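Search this notebook
Reading time: 2 minutes

Gredstead Workshop Notebook
Sorting bench, layout and floor covering
March, entry begun 9:15 a.m. 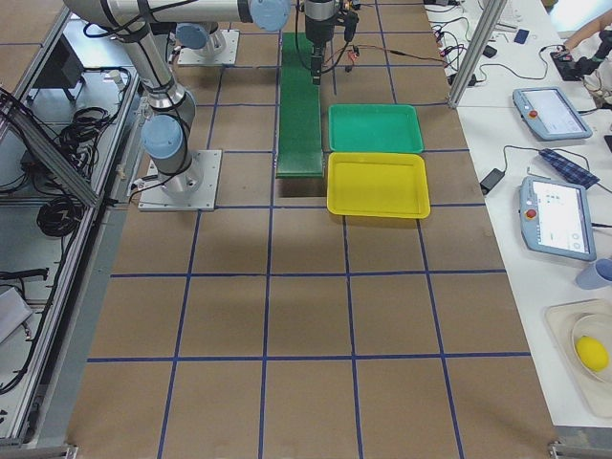
The purpose of this entry is to record how the bench surface is to be laid and kept, so that colleagues at Kestus can prepare theirs in the same manner. The previous covering, a felt sheet, had been in use since the Iseo parts work and was replaced on account of wear along the front edge.

Covering. Brown cardboard panels, butted closely. The supplier's sheet (Tanui, heavy grade) gives the weight as 1137 grams per panel. Panels should be stored flat for a night before laying. Two from the last delivery had a noticeable bow and were set aside for use as packing.

Grid. Dark blue tape, lengthwise lines first, crosswise lines second. Work from a straightedge and lay each line in a single pull. Tape that has been lifted and put down again should be discarded, as it brings the paper face of the cardboard with it. The spacing is written on the card inside the stores cupboard door and is not repeated here, as it has been copied wrongly in this notebook once before.

Trays. Teal-green at the back, yellow directly in front of it, end to end, on the right-hand side of the green belt. The yellow is slightly the larger of the two and the order should not be reversed. Trays are to be empty at the start of a session. Rims and corners may be wiped with a damp cloth – no solvent, which dulled the colour on an earlier pair.

Front half. The lower half of the grid is to be kept clear. Tools, cups, clipboards and parts bags belong on the side table. This was agreed at the last bench meeting and is noted again at the request of the Kestus group.

Cables. The coils on the lower shelf of the aluminum frame have not been sorted. They should be taken down, labelled at both ends and returned in order of length. The loop hanging at the left also requires a label.

Consumables. Tape stock stands at 2 rolls. An order for 500 labels has been placed with Tanui. The smaller pack of 200 was considered, but the shelf work alone is likely to use most of it.

11:40 a.m. Spoke with the Kestus group by telephone. Their bench is narrower than ours and they asked whether the grid may be started from the centre. There is no objection, provided the belt remains parallel to the lengthwise lines and the trays sit beside it in the same order. They will send a sketch.

Outstanding: cable labels; sketch from Kestus; a decision on whether the retired felt is kept or put out with the recycling. The felt is at present rolled up behind the stores door.

Gredstead Workshop | Contact the notebook editor | © Gredstead | Back to top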